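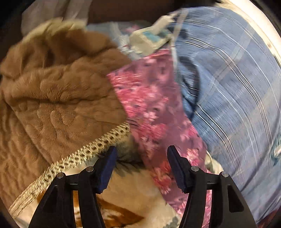

Laundry sorting, the long version. I've been asked for my system twice this month so it's going in a thread. It covers blankets, furry things, printed cottons and anything with a trim sewn on. Shirts are a separate subject and I don't have strong views on them.

1/ Sort by pile first, colour second. Most people were taught colour first. Colour matters for the first two or three washes of a new item. Pile matters every single time, as plush sheds and flat cloth collects.

2/ My categories: plush and fleece. Flat printed cloth. Towels. Knits. Anything trimmed. If an item fits two, it goes in the fussier one. A plush blanket with a braid edge goes under trimmed.

3/ Embossed plush deserves its own note. The pattern is usually pressed into the pile with heat, so more heat will blur it. Wash at 30, low spin, no dryer on high. I lost the raised pattern on a grey one in a laundromat dryer at Urthorpe. It took a single cycle. It's now a plain grey blanket with some vague lumps.

4/ Braided trim. The braid and the blanket shrink at different rates and the stitching takes the load. Check the whole edge before washing, by hand, running it between thumb and finger. A loose end the length of a fingernail going in will be a loose end the length of your forearm coming out.

5/ If you find a loose section, tack it down with six or so running stitches in any thread. It doesn't need to match. You can do it properly once it's clean.

6/ Printed florals, particularly pinks. Turn them inside out if they're a cover or a garment. If it's a flat length of cloth, fold it in half print side in and pin the corners. Use rustproof pins. I've made the other choice and the marks are permanent.

7/ Test a pink before it shares a load with anything pale. Wet white cloth, press on an inside seam for a full minute. Any tint on the white and it gets washed on its own. Old pinks are generally fine. New dark ones are not.

8/ Weight. My machine is a 7 kg Flosta front loader. Seven kilos is the cotton figure. The manual gives a much lower one for synthetics and that's the one that applies to plush. It's on the page with the program table, which I had owned for three years before reading.

9/ So I weighed everything. Kitchen scale for the small things, luggage scale and a tote bag for the rest. Double plush blanket, dry: 1,795 g. Single plush throw: 1,153 g. Flat cotton cover, printed: 193 g, which is a small one, for a cushion.

10/ Two double plush blankets are therefore too much for my synthetics program, on paper and in practice. The drum will physically take them. They rinse badly and the spin goes out of balance, stops, redistributes, tries again. One blanket, plus a single throw if you must.

11/ Detergent: liquid, and less than the cap says. Powder gets down to the base of the pile and stays there. If a furry blanket feels stiff or slightly tacky after drying, that's almost always residue. Run it again with no detergent at all.

12/ No fabric softener on plush. It coats the fibre and flattens it. I know the bottle has a picture of a fluffy thing on it.

13/ Drying. Over two parallel lines, so the middle sags between them and air gets underneath. On one line you get a crease along the fold and water collects at both hems. If there's a trim, keep the pegs off it.

14/ Shake it out when it's half dry and again when it's done. Then a soft brush, in the direction of the pile. I use a clothes brush from Tapia, the hardware shop, although a clean dish brush did the job for years.

15/ Drying time for the double, on the line, in October, with a bit of wind: 57 minutes to half dry, most of an afternoon to finished. Indoors on a rack, allow until the next day and turn it at least once.

16/ Feel the thickest folds before putting it away. The surface of plush dries long before the backing does. If the backing is cool to the touch, leave it out. A damp blanket in a cupboard will smell by the end of the week and everything near it will too.

17/ Sorting a mixed heap. Do it on a bed or a clean floor, never straight from the basket. Pull the big furry items out first, slowly, because small flat things wind up inside the folds. Shake each one over the heap. Socks and pillowcases are the usual finds.

18/ Don't pull a flat piece out from under a plush one by its end. The weight on top drags on the cloth, and with thin cotton you can feel the weave shift near the seam. Lift the blanket off, then take the cotton.

19/ Storage: rolled, not folded, if the pile is embossed. Fold lines stay in for a long time. Trim to the outside of the roll, with nothing heavy stacked on it. Printed cottons can be folded flat and don't care.

20/ Correction to 9, prompted by Edgardo Abella, who owns a proper set of scales. A luggage scale reads badly at the low end, so treat the throw as roughly right. The cushion cover was done on the kitchen scale and stands.

21/ He also asked about drying plush over a door. You can. The top edge of the door leaves a line, and on a painted door the moisture isn't good for the paint. A rack is better. Two chairs back to back are better.

22/ Question in the replies about wool blankets. Different rules, and most of the above would ruin one. Cold, wool detergent, flat to dry, or pay somebody. Arketgate Dry Cleaners did mine and it came back the same size it went in.

23/ Another one: how often. Blankets on a bed, once a month. Blankets on a couch, every two weeks if there's a dog, otherwise when they look flat. Spare ones, once before storage and an airing when they come out. Airing means an hour on the line and a good shake, no machine.

24/ And for whoever asked about lint on printed cotton that's already been through with the plush: dry it fully first, then brush or tape. Wet lint just smears along the cloth. Clean the machine's filter the same day. Mine had a grey felt disc in it about the size of a biscuit.

25/ Towels tomorrow, if I get the time. They have their own problems, mainly softener again.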